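## 4.2 Lunch stops and the packed-lunch problem

Second theme, and the one the operators kept coming back to. Coach day tours out of Wukport sell on the ruins and the two hilltop chapels, but the margin sits in the lunch stop. Commission from the taverna, sometimes a flat fee per seat. When guests bring their own food the stop still happens (the driver needs his break) and the money doesn't. Operators call these guests "picnickers". Not always kindly.

We have 350 usable guest questionnaires out of 400 handed out on the coaches. The rest were blank or had only the first page filled in. Coding by Woldemariam and Villca, disagreements settled by Lazarević. Guests were asked where they were staying, what was included, whether they had eaten breakfast before pick-up, and what they planned to do at the lunch stop. Open box at the end, which turned out more useful than the scaled items.

Accommodation type matters more than we expected going in. Guests on half board in the larger hotels mostly bought lunch or skipped it; several wrote that the hotel breakfast was enough until evening. Guests in self-catering apartments split. One group shops on arrival and cooks, and will carry sandwiches to a monastery courtyard without a second thought. Other group rents the apartment for the space and the price and never really uses the kitchen. From the operator's side the two look identical on the booking sheet. Same pick-up point, same party size, same language choice.

Rivadeneyra's interviews with eight operators bear this out. The woman who runs Plovside's east coast route had stopped asking about accommodation altogether. "It says apartment, it tells me nothing. Some of them have a whole shop in there." She now asks at pick-up who wants to order from the taverna and phones ahead before the first climb. Tabrizi does something similar with a paper list passed down the aisle, though the list gets lost a lot and the guide ends up shouting from the steps. 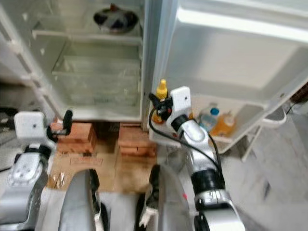 Packed lunches depend on provisioning, and provisioning is hard to ask about. Guests over-report it. In the open box people wrote that they "always shop local" and then, a few lines down, that they had eaten out every night so far. So we added one plain item to the second version of the questionnaire: is there food in your apartment now that you could take on a tour tomorrow? Yes, no, don't know. A crisper drawer with nothing in it, as in Figure 2, would not help a guest much with sandwiches, whatever is sitting on the shelf above. The "don't know" answers came largely from groups of friends where one person does the shopping. Woldegiorgis argues for treating these as "no" for planning purposes, we kept them seperate in the tables.

Timing too. Tours with pick-up at 7:30 produce fewer picnickers than the 9:00 departures on the same route. Shops near the apartment blocks aren't open before the early coach. The bakery by the Wostisis stop is, and guides on that line report bags of pastries coming aboard, eaten before the first site, then lunch bought as normal. Pastry is not a packed lunch in our coding. One coder had it as such in the first pass and this was corrected.

Effect on the itinerary itself is small but real. Where most of a coach has brought food, guides tend to shorten the taverna and lengthen the stop at the acropolis, where there is shade under the pines and a low wall to sit on. Guests rated these days slightly higher on "felt rushed" (reverse scored). Operators rated them lower on everything. Site wardens have their own view, mostly to do with litter, see Section 5.

Limits. Summer route only; the December tours run with minibuses and a different lunch arrangment, and none of those guests were surveyed. Guests who joined at the port from cruise ships were left out since they have no kitchen and no pick-up choice. We also have no till receipts from the tavernas. Two were asked, both declined, so spending at the lunch stop is self-report throughout.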